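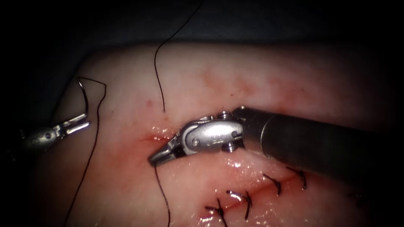
Review by the Kiani practice room

The Luta suture pad comes from Usley in a flat box, one pad to a tray, with a sachet of red stain. We bought 4 of them to replace the Ruteo pads we had used since July.

The surface is smooth with a slight shine and curves over at the edges. Black thread shows up well against it, even once there is a fair amount of red about.

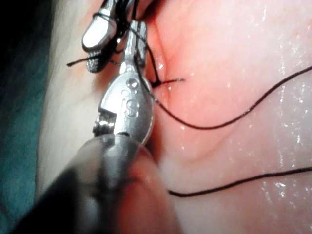
Needles go in with less of a push than on the Ruteo, and the thread pulls through without dragging. Take wide bites. Anything too close to the cut can tear out if you tighten hard, and the hole stays.

The stain is the messy part. It gathers along the incision and spreads further than you want – use half the sachet.
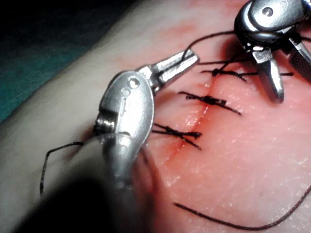 Interrupted stitches sit flat and the knots hold after trimming. I had some 100 stitches out of my first pad before the middle got too ragged to use. The box claims 300, and I can't see how you would fit them in.

At 51 pounds a pad it is dear for beginners, who will spoil one quickly. For people past the basics I would buy it again.
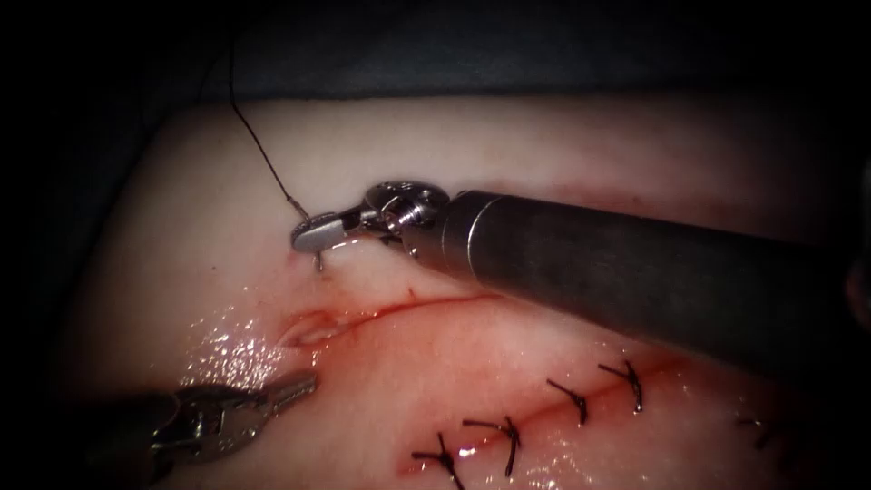 Cleaning and storage

Rinse in cool water and pat dry. The pink tint doesn't fully wash out. Keep it flat in its tray, lid on.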